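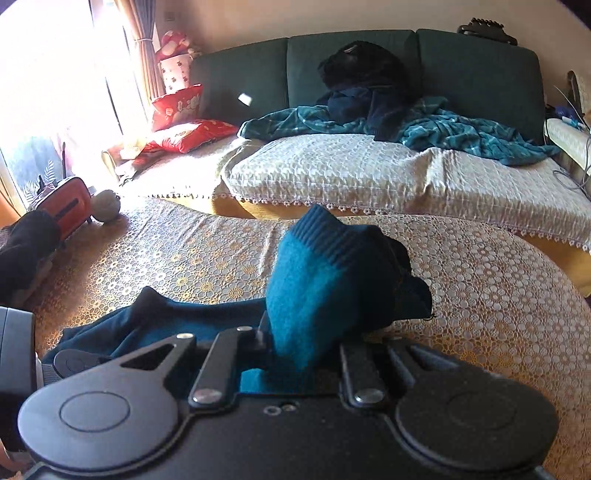 By Elisa Ferraro
Books & Reading

If you've ever stood in the library at four in the afternoon with a kid who has a paper due and a novel they stopped reading at chapter two, you'll want to hear this one. Rustodix, the little study guide site a lot of students around Kulmont swear by, is opening up its whole catalog for free starting in December. No login, no trial period, no card number. I've been poking at the early version all week and I have thoughts!

Quick background if you've never used it. Rustodix started as a bunch of chapter summaries that a couple of English teachers typed up for their own classes, mostly for books the big guide publishers skip. It has grown to 300 titles. You'll find the usual school reading in there, but the part I like is everything else – newer young adult novels, books in translation, short story collections that never get a guide because there's no money in it. Until now you could read the first part of each guide and then you hit a wall and a monthly fee.

The fee is going away because Juntunen, the textbook company, is paying the bills for the next school year. I asked if that meant ads, and the answer I got by email was "a small logo at the bottom of the page and nothing in the text." We'll see. I've watched enough nice reading sites fill up with blinking boxes to be a bit grumpy on the subject, but the test version is clean so far.

So what do you get? Every guide has a plot summary, a chapter-by-chapter rundown, a character list and a page on themes. Some of them (100 or so, from what I was told) also have discussion questions, and those are good. I tried the set for Trerari, the family novel my own book group fought over last spring, and I wish we'd had it then. It asks why the grandmother keeps the letters but never opens them, which we spent an entire evening on without getting anywhere, mostly because half of us wanted to talk about the ending and the other half hadn't gotten to it.

The Trerari guide isn't perfect. It mixes up the two cousins in the harbor chapter, and the theme page leans so hard on "memory" that I started skipping over the word. I wrote in about the cousins and got a thank-you note the same day, with the fix already made. Try getting that from a printed guide!

Teachers I talked to were split. One tenth grade teacher told me she's happy to have kids read a summary first if it gets them into the book, and she plans to print the character lists and hand them out. Another said flat out that he'll be writing his quizzes around whatever the guides leave out. Fair enough. I read plenty of summaries in high school when I should have been reading the book, and I still ended up with a job writing about books, so I'm not the person to give a lecture.

For book groups, there's a new page where you can ask for a title. The site says it plans to add 14 guides before summer, picked from whatever gets the most requests. I've already put in for two, and no, I'm not telling you which until I see if they make the list.

The Kulmont library is doing a walk-through of the site this Saturday at 2 in the upstairs reading room. It's free and you don't have to sign up. Bring whatever you're reading, and bring the kid with the paper if you can get them out of bed.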